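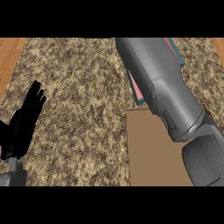
Speckled stone worktop in tan, beige and brown, with a strip of wood at the left.

Notes on Choosing a Worktop for a Rented House

The house in Dudham has been let to tenants for most of its life, and its kitchen has been altered by each owner in turn. When the property passed into my care, the worktops were the first item on the list of works. I set out below how the decision was reached, as several readers of these pages have written to ask about it.

The existing surface was a white laminate, lifted at the joint beside the sink. Repair was considered and the quotation was reasonable, but the chipboard underneath had swollen along a length of 51 centimetres and the joiner would not guarantee the work. Replacement was therefore agreed in February.

Three materials were compared. Solid oak was the most pleasing to the hand and the least costly to cut. It must, however, be oiled at regular intervals, and a landlord cannot fairly require this of a tenant. A new laminate would have served for some years. Granite was the dearest of the three, and the supplier in Sirnmont asked a further £239 for the sink cut-out and the polishing of the exposed edges.

The choice of colour took longer than the choice of material. Plain black was ruled out after a visit to a neighbouring property in Moncrieff Road, where every crumb and water mark could be seen from the doorway. A mottled pattern in sandy shades is more forgiving. It also sits comfortably beside timber, and the old dresser was to remain.

Prospective buyers should ask to see the whole slab before it is cut. A sample the size of a playing card gives little idea of how the darker flecks will gather across a full run. They should also confirm in writing who is responsible for the wall tiles. In my case this was left unclear, and five tiles behind the cooker had to be replaced at my own expense.

The fitting itself occupied one morning. The base units were levelled beforehand, and the sealant was left overnight before the taps were connected. Tenants have been asked to use a board for cutting and to wipe up vinegar and lemon juice promptly. The sealing of the stone will be checked at the yearly inspection, together with the boiler and the smoke alarms.

Correspondence regarding the tiles in the Memach range will be answered in a separate entry.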